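Chapter 11
Storage Furniture in Shared Workplaces

11.1 Scope of the chapter

Chapter 10 dealt with desks and seating, which are normally assigned to one person. Storage is different. A cabinet in an open office is used by several people, moved more often than the plan allows for, and loaded on top as well as inside. This chapter covers the choice, placing and loading of low cabinets. Tall shelving is left to Chapter 12.

Two terms are used throughout. The rated load is the weight the maker allows in each drawer. The top load is the weight allowed on the upper surface, and it is often left out of the data sheet altogether. In the Fombridge survey, which covered 444 cabinets on 11 sites, a stated top load was found for 257. The remainder had to be treated as unrated.

11.2 Surfaces in everyday use

The top of a low cabinet stands near elbow height and soon becomes a shelf. Bowls, drink cans and snack packets are typical of the items left there. Their weight is small, but spills matter: liquid that runs over the front edge can reach the drawer runners - a common cause of early wear in the Plokevska case discussed in 11.5.
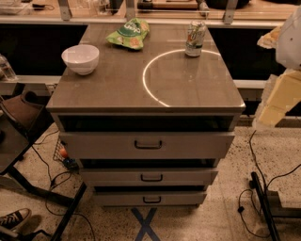
Should an unrated top be used for storage at all?

Light items may be kept on it, provided that they can be lifted with one hand and the surface remains level. Files, printers and stacked paper should be placed on a rated surface.

11.3 Placing and levelling

A cabinet should be levelled before it is loaded. Check the top in both directions, adjust the feet, then open each drawer in turn and check again.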